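November, late. Teleop again all afternoon, sponges on the red tray, my hands on the leader arm and wrists killing me. Krešimir wants 133 demos before Astbridge. I'm at 50.
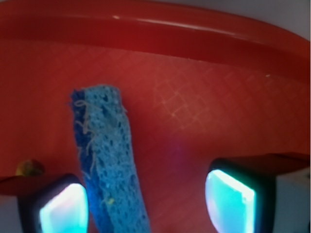
Grip too hard and it learns to grip hard — so go slow, slower then feels natural. Tossed 23 for hesitating.

Lunch at the desk. Wrote up the bad ones, badly.

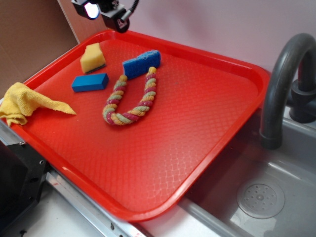 Does it matter if I fumble a bit? Small fumbles are fine as long as I recover, it needs to see the recovery too.

Must tell Siu-ming that tomorow. New batch after coffee.
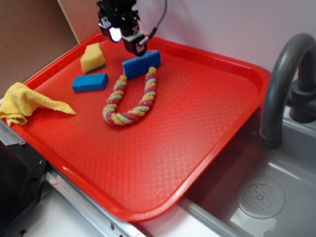 Kai-wen thinks I rush the approach and should pause before closing. Fair. Trying it next batch. Bed.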